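Carnet d'atelier, samedi, 7 h 40

Repris le montage de l'épisode 4 de Halleo avec un grand bol de café, et je note tout de suite, tant que c'est frais. L'épreuve de la corde est enfin lisible – on comprend qui tire, qui lâche, qui boude. J'ai ramené la séquence du ravin de 40 à 20 minutes, et franchement elle respire mieux ! Les larmes du candidat le plus jeune restent entières, je n'ai pas eu le cœur d'y toucher (et je sais que Gunameck va râler sur la durée).
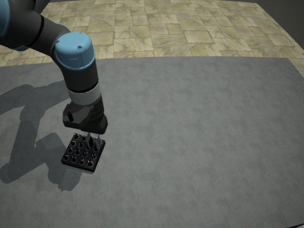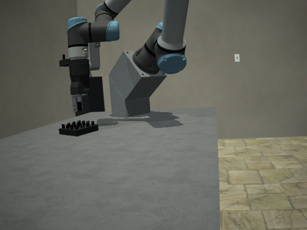
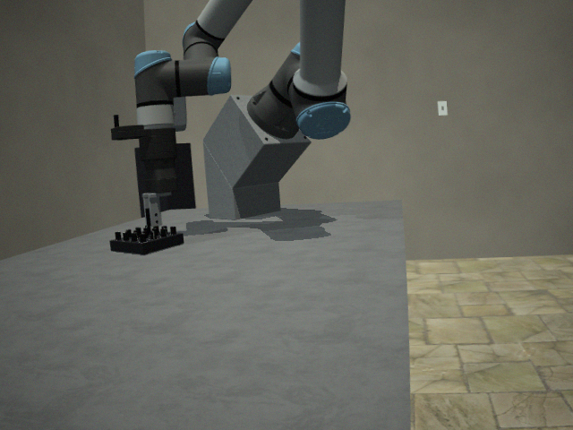
Temps de lecture : 2 min

Côté son, les micros-cravates de l'équipe Boonchu saturent dès que l'instructeur hausse la voix, c'est-à-dire tout le temps. Essayé le filtre de Hutard, mieux sur les graves, encore vilain sur les cris. À reprendre lundi à tête reposée.

Il reste 792 plans à étiqueter, dont 400 du bivouac de nuit, presque tous trop sombres. Si quelqu'un passe par là avant moi, merci de garder les silences autour du feu : c'est là qu'on s'attache à eux, bien plus que dans la boue.

Penser aussi à revoir le générique, le vert du titre bave sur les petits écrans. Et racheter du café.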